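Kaltix Planner

Motion planning and task checking software for mobile manipulators in domestic interiors

Version 2 — April 2022

Overview

Kaltix Planner is a software package for teams who build or run mobile manipulators in homes, care settings and serviced accommodation. It takes a room model, a robot model and a task file, and produces arm and base motions that can be run in simulation or passed to a controller. It does not include a robot, and it does not replace the safety functions of the controller it is connected to.

The package is developed by Mulder at its Pradidthorpe office. It is supplied as a command line tool, a desktop viewer and a library with Python and C++ bindings. All three use the same planning core, so a task that has been set up in the viewer can be run from a script without changes.

What is in the package

Planner core. Sampling-based planning for the arm, with a separate base placement step. The base placement step looks for standing positions from which the whole task can be reached, and gives each one a score. You can fix the base position yourself if the robot does not move during the task.

Scene editor. Rooms are built from a floor outline, wall height and a set of fixtures. Objects can be placed by hand or by rule. A rule may say that an item stands on a given surface, keeps a minimum distance from the edge and may turn by any amount about its upright axis.

Task checker. Runs a task file against a set of scenes and reports which steps failed, with the reason. Reasons are given as short codes: out of reach, collision, joint limit, no grasp, lost sight of object.

Perception stub. Stands in for a real object detector during simulation. It can return exact poses, poses with added error, or nothing at all for objects that are hidden from the robot's camera. Replace it with your own detector through the same interface.

Log viewer. Plays back a run with joint values, planner time and contact events on one timeline.

Scene library

The standard library holds 552 room scenes in four groups: kitchen, bathroom, bedroom and hallway. Each scene is stored as a plain text file that refers to shared fixture and object models, and it can be opened and changed in the scene editor. Scenes are grouped by difficulty as well as by room. The first level in each group has one fixture and very few objects, and is meant for checking that a new robot model loads and plans correctly before anything harder is tried.

Rooms at this level are kept bare on purpose. In the bathroom group the first level has a toilet against a plain wall, with the seat cover closed and small items on the tank lid. The lid is a narrow ledge with a wall directly behind it, so the arm has to come in from the front or the side, and a tall item such as a vase limits how low the wrist can pass when it reaches across. A thin object lying flat on the same surface needs a different grasp altogether.

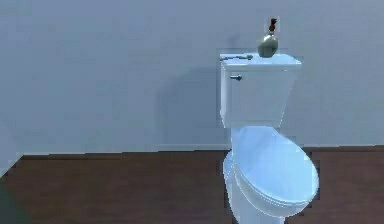

Working with narrow surfaces

Tank lids, window sills and shelves above radiators cause more planning failures than tables do. Kaltix Planner has three settings for them.

Back clearance sets the smallest gap allowed between the fingers and the wall behind the surface. The default suits most two-finger grippers. If your gripper has wide finger pads, raise it and run the checker again.

Neighbour clearance sets the gap to other objects on the same surface. It can be set for each object, so that a vase is given more room than a soap dish.

Retreat direction tells the planner which way to leave after a grasp. On a narrow surface, up and then out is normally the best choice. Leaving this on automatic is acceptable, but planning will take longer.

Flat, thin objects are handled by the edge grasp option. The planner looks for a grasp across the short side of the object and, if none is found, for a push that brings one end over the edge of the surface. Pushes are off by default and must be allowed in the task file for each object.

Low contrast and detector error

Our collision and grasp checks use the geometry in the scene file, so they are not affected by how a scene is drawn. Your detector will be. A grey object on a pale surface may be easy to plan for and hard to find. When you connect a detector to the rendered camera feed, the checker keeps detection failures apart from planning failures in the report.

Rendering comes in two levels, draft and full. Draft is quick and leaves rough outlines and soft floor textures. It is enough for planning work and for looking over a scene. Use full for anything that involves a detector. Light position and strength can be changed in either.

Task files

A task file lists steps in order. Each step names an action, an object and a target. The actions supplied are approach, grasp, lift, place, push, open, close and wipe. Steps can be marked as optional, and a step can be given a fallback to run if it fails. The planner stops on a failed step that has no fallback.

Time limits are set for each step. The default is 60 seconds, including base placement.

Regression testing

The regression set contains 1,242 task runs over the scene library. It is the same set that we run before each release, and it is included with every licence. Results are written as a table with one row per run, so two versions can be compared in a spreadsheet. If you add your own scenes, place them in a separate folder and they will be left alone when the library is updated.

The bathroom group was revised in February by Shireen Zwane and Ovidiu Bogdan. Scene names have not changed, but fixture heights in some files have, and stored plans for those files should be made again.

Requirements

64-bit Linux. The viewer needs a graphics card with current drivers — the command line tool does not. Robot models are read in URDF format. Meshes may be STL or OBJ. Very detailed meshes should be simplified first, and a tool for this is included.

Licences

Single seat: one named user, planner core, scene editor and viewer, full library.

Team: shared seats on one site, with the task checker set up to run on a build server.

Teaching: as the team licence, for colleges and universities, not for commercial work.

All licences include updates within version 2. Support is by email in working hours. An upgrade from version 1 needs a new licence file, and old task files are converted when they are first opened. Keep a copy of the originals.

Training and set-up

A set-up session can be booked with any licence. It covers loading your robot model, setting joint and speed limits, and running the first-level scenes. Sessions are held online or at our Trandcombe training room. Please send the robot model beforehand so that it can be checked.

Contacts

Sales and licences: Nomvula Sibiya
Technical support: Anathi Le Roux
Training bookings: Zodwa Rampersad

Please give your licence number and the version shown under Help when writing to support, and attach the run log if the question concerns a failed plan.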